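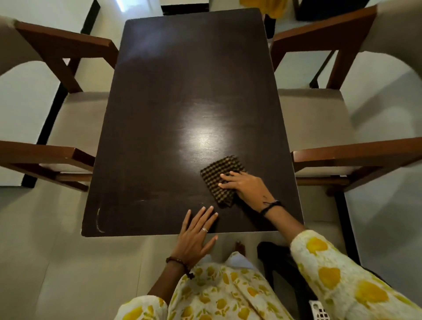
The Skeva scans came back on Thursday, 251 pages at 100 percent, and I have started the index for the Nyaga run. For anyone new to this blog, Nyaga was a small-press superhero title written and drawn by Musyoka Kombo, and it lasted 40 issues. The covers are printed in a heavy gloss ink that picks up every flaw in whatever it lies on, so sorting gets done on a clean surface. A folded checkered cloth pressed flat with the fingers is enough for a dark wooden tabletop like mine. It does nothing for the thin curved scratch by the corner, and I keep the issues well away from that.

The index has one row per page. Columns are issue, page, panel count, letterer and a free text field for notes. I dropped the colorist column after issue 12, where the credits stop listing one. The total so far is 2378 panels, with the last six issues still to enter. Splash pages count as a single panel. Inset panels count separately if they have their own border.

Two problems with the numbering. Issue 19 was printed twice with different backup strips, and both printings carry the same cover. I have entered them as 19a and 19b. The Miltadetti crossover also has its own numbering, which restarts at one and ignores the main title. Those pages are in a separate sheet for now, keyed to the issue they follow in story order.

Flutent, who did the later reprints, moved the word balloons in at least three issues. The dialogue is the same but the reading order on page 8 of issue 23 changes, and Nyaga now answers a question before the police captain asks it. I am using the first printings as the base text and putting reprint changes in the notes field.

Still missing: the inside back cover of issue 31. My copy has the coupon clipped out. If you have an intact one, a scan at 300 dpi or better would let me close that row.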